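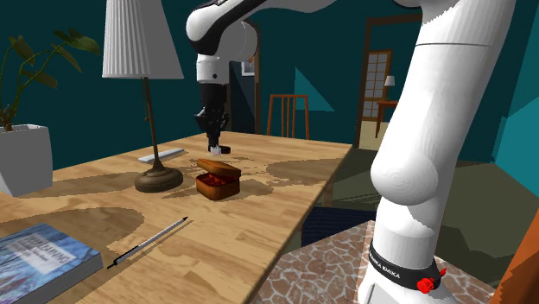
benchmouse
Fludmont is putting arms on the jewellery returns bench and I'd like to hear from anyone whose shop has been through it. We're still at the simulation stage, so the work so far is a wooden box with its lid tilted open, next to a lamp with a pleated shade. My bench has never had a lamp that nice. Six of us check returns now and management says "roles will evolve".

tea_at_ten
Ours evolved at Prarow. I used to sort rings, now I watch an arm sort rings and fill in a form when it stops. Same pay, sorer eyes.

Kopecky_V
Disagree. My wrists gave out after nearly 3000 parcels one November. The arm can have them. 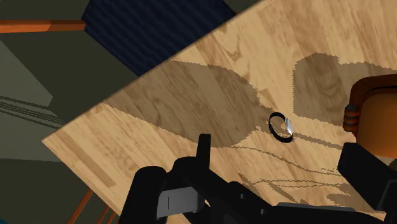 benchmouse
Fair about the wrists. What bugs me is who gets the retraining. Loretta Greenberg in HR offered two spots and called it a program.

tea_at_ten
Two! We got a PDF — 103 pages, and the favourite word was "journey".

Kopecky_V
Then ask for it in writing before the arms are bolted down. We did at Tultden and everybody got the course. Dull course, mind you.

benchmouse
Dull I can handle. Will ask.

Related threads
Night shift and the new conveyor
Čierny scanners: keep or bin?
Who fills in the stoppage form?

Contact the moderators | © 2020 | Back to top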